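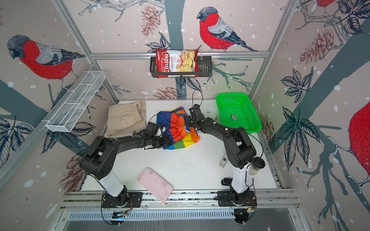 House rules for two arms and a pile of clothes

October 13, 2026

Okay, I finally wrote our rules down! They lived on a sticky note since July, which was silly. So, for the Alledeck cell: both arms can work on the same cloth, but only one pulls at a time. Hands stay behind the rail until the motors are off (yes, even for a quick nudge). And we log every try, good or bad, up to 1000 per setup. Bright shorts go in the green basket, folded pants stay on the table. 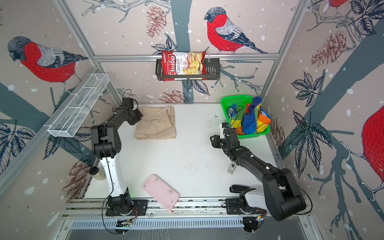

Ľubica Hudec wrote back that the hands rule should come first, in bigger letters. Fair! Moving it up tonight.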